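Household arm + shared laundry: what rules are you lot using?

uldale_bob wrote:
We're drafting house rules for the arm before it goes into the residents' laundry at Stenton. Draft so far is 5 pages, of which 3 are about who may press the stop button. I'd like something people will read. What do you have?

Sum-yee Yip wrote:
Ours fits on one side of A4 and still gets ignored. The rules that matter, with the washer job as it stands:

1. Stop button in someone's hand, not on a shelf, not in a coat.

2. Basket on the floor to one side, clear of the door swing. Gripper goes to the rim of the door and keeps off the glass.

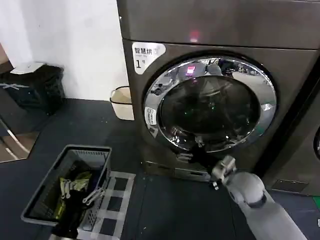

3. No forcing. If the door resists, the arm backs off and a person looks at it.

4. Log every door pull. We inspect the seal and hinge at 100 and retire the finger pads at 1000.

kazemi_fan wrote:
Disagree with 2. Pulling on the rim is how you scratch chrome. Our rule is handle or nothing.

Sum-yee Yip wrote:
Touching isn't pulling. First contact on the rim, low force, then find the handle. I'd sooner polish a ring than replace a hinge – I have done both and the hinge was dearer.

Naltemberg wrote:
I'd worry more about the basket. Mats and baskets wander. We put tape on the floor in February and people now stand their baskets neatly beside the tape.

kazemi_fan wrote:
Tape is a suggestion. Make the arm check where the basket is before each run and refuse if it's wrong.

uldale_bob wrote:
Then it'll refuse all day. You haven't met our residents.

Naltemberg wrote:
Good. Put that in the log as well.

uldale_bob wrote:
Fine, taking 1, 3 and 4 as written. Rule 2 goes to a meeting, God help us.

Reader comments (2)

mopandbucket: Does any of this cover the dryer on top? Ours is the one that bites.

Sum-yee Yip: Same rules, longer reach, slower arm.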